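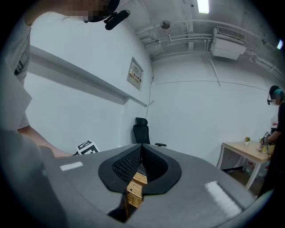
Doing your own product photos is a false economy, a reader wrote to me on Wednesday, and anyone selling more than a handful of items should hand the whole job to a studio. I got 20 messages along those lines after my last column, so I guess I touched a nerve!

I still don't buy it. I run a small online shop called Prullon - baskets, trays, things to put other things in - and last September I sent a batch to Clisholm, a studio with a very nice website. The bill came to $664. The pictures were clean, bright and perfectly centered, and they looked exactly like the pictures in every other shop that sells baskets. 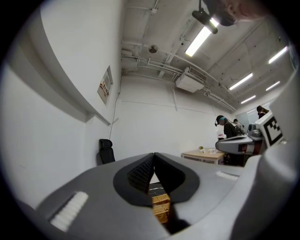

My second batch I shot myself, by the kitchen window, with a $275 secondhand camera and a sheet of poster board. It took me a whole weekend (and my back let me know about it). But those listings get fewer returns, and I think I know why. A white background hides how big a thing is. Put it on a table next to something people use every day and they get it right away.
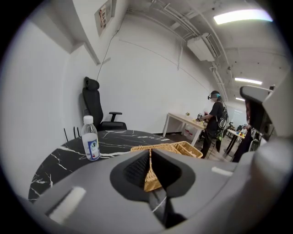
A water bottle and a wicker basket, with the marble-patterned table.

Now, I'm not against studios. If you sell on Fumitz you need the flat white shot, period, and I'd pay for that one again. What bugs me is paying for 400 files of the same basket turned a hair to the left. Wieczorek, the other place I priced, wouldn't even quote me for fewer than six angles. Who looks at six angles of a tray?

So buy the one clean shot, and take the rest at home. Crooked is fine. A little shadow is fine too. My best seller this year has a crumb in the photo, and I'm leaving it there.

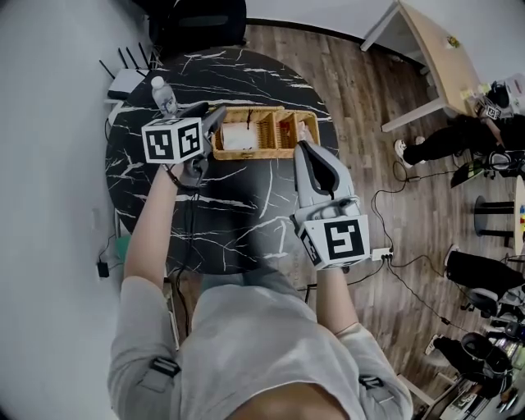 A tan basket with three compartments, on the round table.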